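Key and Ring Handling on a Two-Arm Bench: Which Rules Hold Up?
Student project report, Bredumora stream
Prepared by Graciela Garrido and Horacio Insaurralde

Our task was to write working rules for the arm bench and check them against real sessions. The old sheet had 10 rules, mostly about emergency stops. It said very little about small metal parts, and keys and split rings are most of what we handle. 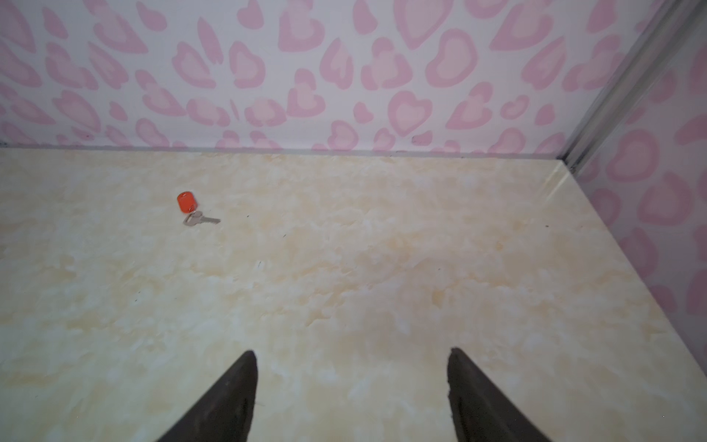 Andora, March 18, 2026 - Before any run, the operator looks at the work surface through the wrist camera and names each loose object out loud. A single key with an orange tag is an easy start. Marks on the marbled surface are harder, as a dark speck can pass for a dropped part on a small screen. Our draft rule is that any speck the operator can't name gets wiped or logged before the arms are enabled.

We logged 191 runs under the draft rules. Most of the notes dealt with approach height and with who was allowed to reach in. We settled on one person at the stop button and nobody's hands past the rail while either arm has power.

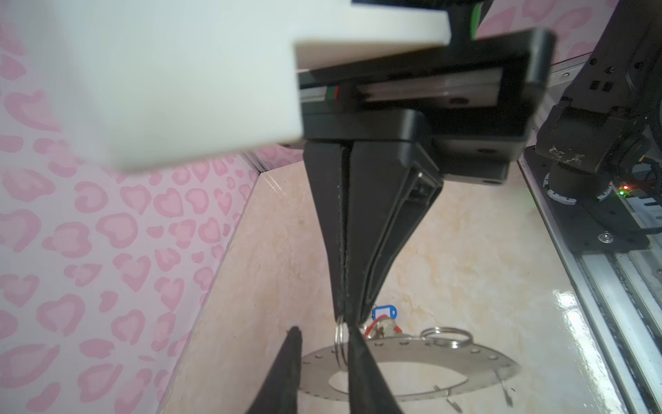 Shared space needed its own section. When one gripper holds a ring and the other comes in from the opposite side, the fingertips end up very close together. The rule now reads: one arm holds still, the other moves, and the operator says which is which. Speed is set to the lowest step for the whole handover.

Horacio wanted a fixed minimum gap between fingertips. We left that out - a split ring is too thin for any gap we could agree on. The Quezada group uses a similar sheet and we borrowed their wording for cable checks.

Still open: how often to inspect worn fingertips, and where the log should be kept.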